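Home | News | What's On | Health & Wellbeing | Contact

Stosden wellness center adds free sound and breathing sessions after a packed spring

Last updated: June, 4:15 p.m.

The Esposito Center in Stosden is going to keep its evening relaxation program running right through the summer, and it's getting bigger! What started as a short spring trial of guided breathing and sound baths will now run three evenings a week, with a fourth session at lunchtime for people who work downtown and can't get back in after supper.

The trial drew 238 people over its run, far more than the center had planned for. The mat room holds 30, and by the third week the front desk was keeping a waiting list for nearly every session. Of the people who came, 117 had never tried any kind of complementary therapy before, according to the sign-in forms, and that is the number the staff seem happiest with.

Sessions last an hour. The first part is slow breathing, done lying down or in a chair, with a teacher talking the group through it. Then come the singing bowls and a pair of low gongs, played for a good half hour while everyone stays put under a blanket. The last few minutes are quiet, and there is herbal tea in the hallway afterward for anyone who wants to stick around (most people do, and the hallway gets pretty crowded).

If you've never been to a sound bath, there is no bath. You keep your clothes on and you don't have to do anything at all. Some people fall asleep, and the teachers are perfectly fine with that. One of them told the opening group that snoring counts as taking part.

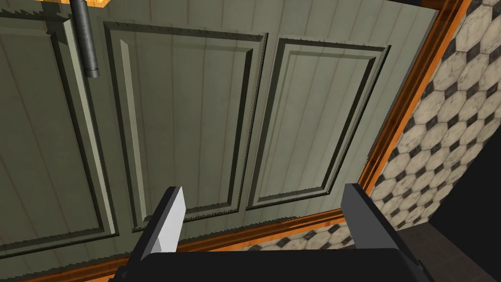
A regular from the lunchtime waiting list wrote in to say the later start was the only thing that had kept her away in the spring, and that she would happily give up a sandwich for an hour of gongs. She also asked if the center could put out more chairs, as getting down to the floor and up again is no fun with a bad hip. The center says yes to the chairs. Twelve new ones with padded backs are on order, and until they arrive the folding chairs from the reading room will be brought over for each session.

The extra evenings are possible thanks to a grant from Brostix, the Stosden bedding maker, which is paying the teachers through the end of September and has also supplied new mats and blankets. The grant means every session stays free. There is a jar by the tea urn for anyone who wants to chip in toward supplies, and nobody will be standing over it.

Two of the teachers come over from Ustirham, where a similar program has been going for several years in a converted feed store. They're bringing a set of crystal bowls that hasn't been used in Stosden before. The sound is brighter and carries further than the metal bowls, and people with sensitive ears may want to pick a spot toward the back wall. Foam earplugs will be available at the door.

The center is careful about what it promises, which is refreshing. Its new leaflet says the sessions are meant for rest and that they don't replace care from a doctor or a therapist. Anyone who is pregnant, has epilepsy, or has a pacemaker is asked to check with their doctor first and to mention it to the teacher before lying down. People with asthma or other breathing trouble can skip the breathing part and simply listen. 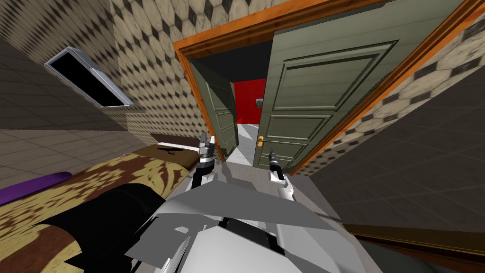
Feedback from the spring was collected on cards, and 91 people filled one in. The most common word on them was "calm," followed closely by "cold," so the heating will be looked at before the fall and extra blankets are already stacked in the cupboard. Several people said they slept better on session nights. A few said the gongs were too loud. One person wanted whale song, and the teachers are thinking it over.

There were requests for a session for teenagers, too, and that one is happening. It will run in July on a trial basis, in the early afternoon, with a shorter breathing section and no incense of any kind. A parent or guardian needs to sign the form on the first visit but doesn't have to stay.

Incense has been dropped from the adult sessions as well after complaints from the pottery class next door, who said it was getting into everything. A little lavender oil on a cloth will be offered instead, only to those who ask for it.

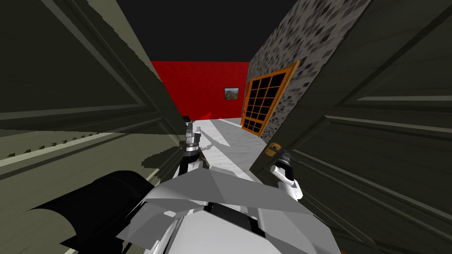 Booking opens at 9 a.m. on the first of each month, by phone or at the front desk. Each person can reserve two sessions at a time, so that newcomers have a fair shot at a mat. Five places per session will be held back for walk-ins, first come, first served, with doors opening 20 minutes before the start. Once the gongs begin, the door stays shut, so please be on time!

Wear something warm and loose, and bring socks. A small pillow from home is a great idea if you're fussy about your neck. Phones go off completely, since a buzz on a wooden floor sounds enormous in a quiet room.

Parking behind the center is free after 5 p.m. The lunchtime crowd should use the lot by the library, a four-minute walk away. Bike racks are at the side entrance, next to the ramp.

The first summer session is the lunchtime one, starting at 12:15 p.m. It already has names down for it, but the walk-in places are still up for grabs.

Contact the newsroom | Copyright Stosden community news, all rights reserved | Back to top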